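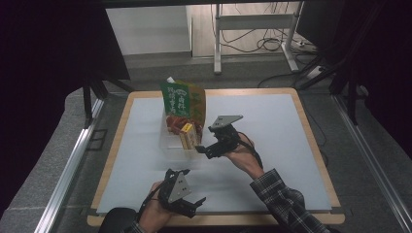
What do people do all day in the packing room at Trestow? They put small things into boxes, and they do it with much more thinking than I expected.

I visited on 10th February, together with Javiera Carrasco from our office in Plosambridge. The bus from the station takes 20 minutes and stops almost at the gate. We were early, so we drank tea in the hall and read the notices about parking.

Our guide was Matúš Hrubý. He has worked with snack packing for many years, first at a company called Tapia and now here. He speaks quietly and you must stand close to him to hear everything.

## The tables

I liked the work tables very much. The top is a light blue-gray color, and around it goes a wooden border with round corners. In my own work I have torn two sweaters on sharp table corners, so I noticed this at once. The light top is also good for the eyes, because a dark or a colorful package is easy to find on it.

## The packing

At one table there was a clear plastic container with a green snack bag standing in it, Chinese characters on the front in white, and a small yellow box leaning against the bag. It looks like a simple thing to arrange. Matúš explained that the order matters: the tall item goes in first and gets the back, then the small box goes to the front, where it can support the bag a little. If you start with the small box, the bag falls over it.

Javiera asked why the containers are clear. He said that a customer wants to see everything without opening, and also the person who checks the packing wants this. At Plollel, where we buy our own gift sets, they use white cartons, and we have had complaints about missing items. We will discuss it with them before the new order in May.

## Prices and practical things

The smallest order is 200 sets. For us this is too many — we usually need less than half. Matúš promised to ask if two customers can share one order.

The visit is free, but you should write to them before. The canteen closes early and we missed the soup. Javiera bought sandwiches at the station on the way back.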